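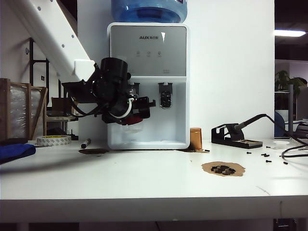

What payload should we allow for at the gripper when it carries a drink?
Set the limit at 500 g, cup and contents included, and keep the fill well under that until the wrist bracket has been checked.

The question was put by Lutfa Abeysekara before the agenda was opened and the answer was agreed without a vote. It is recorded first at her request.

Polleton Shared Workshop
Arm build group, minutes of meeting
Oct 5, 2022

Present: Tsz-kin Su (chair), Feng-yi Leung, Yee-man Yeh (minutes), Lutfa Abeysekara
Apologies: Cheng-en Au

1. Minutes of the last meeting
Accepted with one correction. Under item 3, "shoulder" should read "elbow".

2. Wrist and gripper
Feng-yi reported that the Dodov bracket is fitted. Play at the joint is smaller than with the printed part, but it can still be felt by hand at full reach. She wants to shim it before anyone raises the speed limit. Tsz-kin asked if a second bolt would do the same job. Feng-yi said it would mean drilling into the casting and she would prefer not to.

Cable routing at the wrist was discussed. The loop has to stay slack through the whole of joint 5 travel. Yee-man to mark the tight point and move the tie back 10 mm.
Action: Feng-yi (shim), Yee-man (cable).

3. Dispenser task
The task stays as written: approach the dispenser, bring the cup under the right-hand outlet, hold, withdraw. Lever pressing is left out of this stage. Tsz-kin's view is that the approach is too fast over the last stretch and should drop to a quarter of its present speed. Lutfa disagreed on the figure but accepted a slower approach in principle.

Target before the next stage is 100 dry runs with no contact between the fingers and the dispenser body. Runs with water will not be counted until this is met. Spills are to be wiped up before the arm is enabled again.

Lutfa noted that clear cups and jars give poor depth readings. Coloured bands or tape on the outside help the detector find the upper and lower edges. Agreed that banded glass will be used for the next set, with the plain cup kept for comparison.
Action: Tsz-kin (approach speed), Lutfa (detector settings).

4. Bench layout
Positions of the dispenser and the arm base are fixed. Loose items may be left on the bench during runs, as the software has to cope with clutter, but tools with blades go to the far side from the arm. The soldering iron is to be unplugged at the wall before any run. Feng-yi asked that M3 screws go back in the Amini drawers at the end of each session.
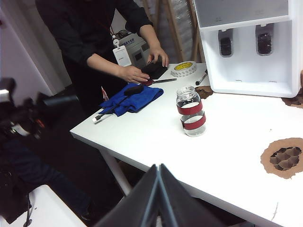 5. Stop circuit
The stop button was tested by Tsz-kin and Yee-man. Power to the joints drops as it should, and the arm then sags slowly at the elbow. Yee-man considers the sag acceptable with an empty gripper and has doubts about it with a full cup. A brake on the elbow would cost more than is left in this quarter's budget. Deferred until Cheng-en can attend, as he wired the relay.

6. Purchases
Approved: 4 finger pads in the softer grade, from Brorkow, and one length of cable sleeve. The request for a second wrist camera was not approved. Lutfa will resubmit it with a price.

7. Any other business
Members using the bench for other work are asked to leave the arm in its parked pose and to write any fault in the log, with the joint number.

The date of the next meeting was left open, to be set by the chair when the shims have arrived.

Minutes taken by Yee-man Yeh.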